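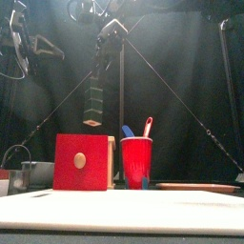 Week 7: Reading a Building's Overnight Load

Welcome back, everyone. Last time we got a bit tangled up in tariffs (my fault, I do love a tariff), so let's begin with something gentler and look at what a building uses while it is asleep.

The overnight load, or base load, is whatever the meter still records when the doors are locked and the lights are supposed to be off. You find it by taking the half-hourly readings between 1 a.m. and 4 a.m. and averaging them over a couple of ordinary weeks. Leave out holidays, and leave out January if the heating was running all night against frost.

Our main case is the Bellville library branch. Its night load sat at 21 kW, which seemed high to me for a place full of books, and the daytime peak was only 79 kW. So more than a quarter of the peak was being drawn with no readers in the building at all! Mal-soon Chae went through the submeters one at a time and traced most of it to two ventilation fans whose timer had lost its settings after a power cut - an old story, and you will meet it again.

A word on units, as I know it trips people up every year. A kilowatt is how fast you are using energy, and a kilowatt-hour is how much you have used. A steady 21 kW for three hours comes to 63 kWh.

For next time

Download the Kaleo data file from the course page and plot one full week. Mark the base load on your chart with a straight line, then write roughly 100 words on anything that sits oddly above it. Work in pairs if you like, but please hand in your own chart - and bring a calculator, as we'll be starting on gas meters and correction factors.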